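Progress report: stablecoin settlement pilot, second reporting period
Prepared for the Vostadley fund by Gunnlaugur Kirkegaard, Conetent

Status summary

The pilot tests whether small exporters can settle invoices in a euro-backed token and receive ordinary bank money the same working day. Work packages 1 and 2 are closed. Work package 3 (redemption) is open and running behind plan. Work package 4 (merchant survey) started in March as scheduled. Spending is within the approved budget and no transfer between cost lines is requested.

Transactions

At the close of the period 122 merchants had completed identity checks and held a funded wallet. The target in the grant agreement is 300. The shortfall comes mostly from the checks themselves: applicants with more than one beneficial owner are sent to manual review, and the review queue at Clerport was not staffed for the volume. Clerport has since moved a second reviewer to the queue on a part-time basis.

Merchants settled 423 invoices through the test ledger. Almost all were single payments between two parties already known to each other. Split payments are supported by the contract code but see little use, and we propose to drop them from the load test in the next period.

Six invoices failed to settle at the first attempt. In each case the payer's wallet had passed its daily limit and the transaction was rejected before it reached the ledger. No funds were held in an intermediate state. The error text shown to the payer has been rewritten to state the limit and the time at which it resets.

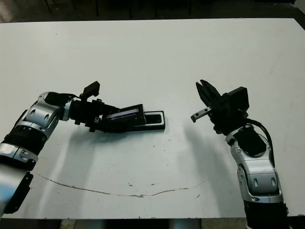 White work table with two robot arms reaching in from either side.

Redemption

Redemption converts tokens back to bank money. The design assumed that requests received before 2 p.m. would be paid out the same day. This holds for requests made early in the week. Requests made late on a Friday are not paid until Monday, and the token balance is locked in the meantime. Several merchants described this as worse than a normal bank transfer, and on that measure they are correct.

Two changes are under review. The first is a prefunded payout account, which would let the operator pay out over the weekend and rebalance when the bank reopens. The second is to leave the balance unlocked until the payout is made – this is cheaper, but it allows a merchant to spend tokens that are already queued for redemption, and the ledger would need a cancel function it does not have now. Troels Lykkegaard is writing up the cost of both.

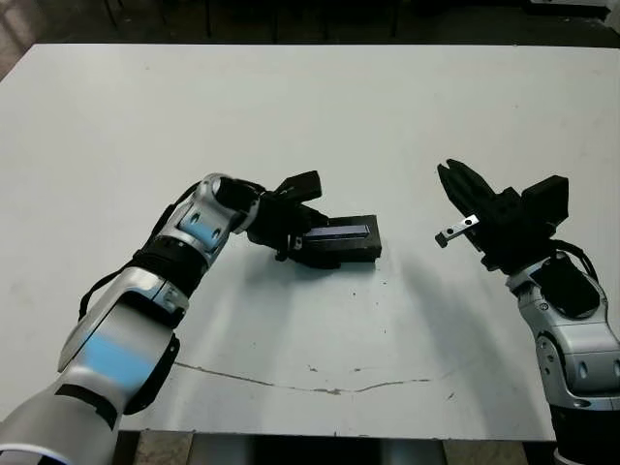 The prefunded account raises a question for the reserve report. Money placed in it backs tokens that are about to be destroyed, and the current template has no line for that. Hallgrímsson, who prepares the reserve report, has asked for a written definition before adding one. A draft was sent and comments are pending.

Price stability

The token is redeemed at par and is not listed on any exchange, so no market price was recorded. The reserve was held entirely in overnight deposits. Interest on the reserve is booked to the operator and is reported in the financial annex.

Risks

Onboarding remains the main risk to the merchant target. If manual review continues at the present rate the target will be missed, and we would then ask for an extension of work package 2 reporting with no added funds. Dependence on one payout bank is unchanged from the last report. A second bank has been approached and has requested the audit of the contract code.

Next period

Decision on the redemption design. Revised reserve template. Load test without split payments. First results of the merchant survey, with the questionnaire attached.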